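Workshop Tips: Tracing a Protective Stop at the Shelf

An arm that picks boxes from a shelf will sometimes halt partway into the lower level with a joint torque fault and no sign of contact. The Oveck controller logs this as code 2087. The first reaction in most shops is to raise the torque limit, and that is the wrong place to begin. A limit that trips without contact usually points to a load the controller does not know it is carrying.

These notes come from a fault on the Nosholm cell that was open for most of August. Prasert Pongsiri kept the log. Rekha Rodrigues made the measurements.

Before touching anything

Save the log before clearing the fault. On the Oveck, clearing overwrites the joint torque trace, and the trace is the only record of which joint tripped first. The order matters more than the peak values.

Press the emergency stop and lock it before reaching between the arm and the shelf. A protective stop is not a safe state for hands. The drives may still be energized, and an auto-resume setting left on by the last user can restart the motion.

Write down the pose at the stop. If the arm must be moved to free it, use brake release with a second person supporting the forearm. One joint at a time. Keep hands off the upright while doing this: a sagging forearm against a steel upright is a crush point, and it closes slowly enough to be underestimated.

Sort the fault by where it happens

Run the same path in free air, with the base moved back or the work frame shifted off the shelf. Use reduced speed.

If the stop repeats in free air at the same pose, the cause is on the arm. Look at the payload value, cable drag, strap tension and joint friction, and check them in that order.

If the stop happens only at the shelf, the cause is between arm and shelf. Check the board height, the front beam and any stock that has crept forward.

If the stop moves around from run to run, suspect something loose. A cable that lies differently on each cycle will give a different pose each time.

The Nosholm fault repeated in free air on 11 runs and then vanished for a full shift. It came back after the tool was changed. That pattern fits payload or cable, and in this case it was both.

Payload

Weigh the tool with its bracket, fasteners and the length of cable that travels with it. The value in the controller had been copied from the older Sinamow tool and was 91 grams light. That is small, but the center of mass was also wrong, and with the forearm extended into the lower level the error acts at nearly full reach. Enter mass and center of mass together. Correcting one and leaving the other will sometimes make the stops more frequent.

Cable and straps

A strap that is snug with the arm folded can be tight with the arm extended. Set straps in the extended pose and recheck them folded. It should be possible to slide the cable under the strap with two fingers. Wrist rotation took up all the slack on our arm at around 30 degrees past center, which the path reached only on picks at the end of the shelf.

Do not use zip ties on a moving section. They cut the jacket at the edge and the damage is hidden under the tie.

Any fixed cable near the work area counts too. Mark its lowest hanging point and add it to the keep-out zone as a volume with some margin for swing. A hanging cable modeled as a line will be passed at a clearance that looks adequate on the screen.

Clearance at the beam

The elbow needs room as well as the tool. Path planners are often set up carefully for the gripper and left with a coarse shape for the forearm. Jog to the deepest lower-level pick, stop, lock out, and measure from the forearm to the beam and to the upright at the nearest point. Repeat with the upper level stocked. Boxes set forward on the top board reduce the clearance and are not in the model unless somebody put them there.

After the fix, run the full set of picks at reduced speed with the torque trace on. Keep the trace. It is the baseline for the next fault. 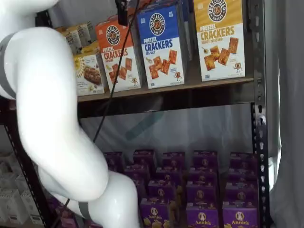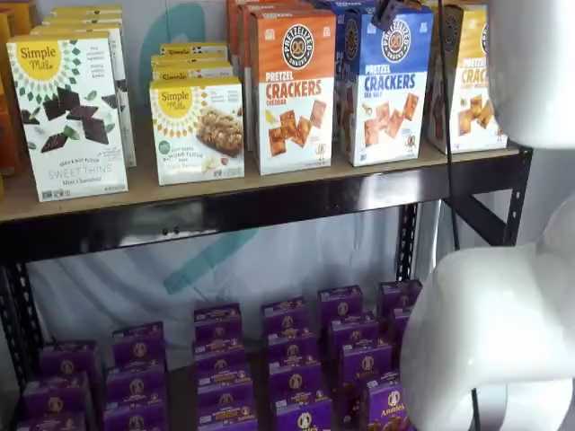

Arm at the two-level rack, crackers and other snack boxes on the upper board and purple Annie's boxes below.

Can the torque limit be raised for a short time to finish a run?

It should stay where the risk assessment put it. The limit sets how hard the arm can press on a person before it stops, and a temporary change tends to stay in the program. If the run has to be finished, lower the speed and acceleration and skip the picks that trip. Log the skipped positions so they are tested after the repair.

Last revised October 2023.

Related tips
Setting strap tension on a folding arm
Weighing a tool without removing the bracket
Ocampo rail mounts: checking for play at the base
Lockout steps for a single-person bench
Reading a torque trace on the Oveck controller
Deburring slotted uprights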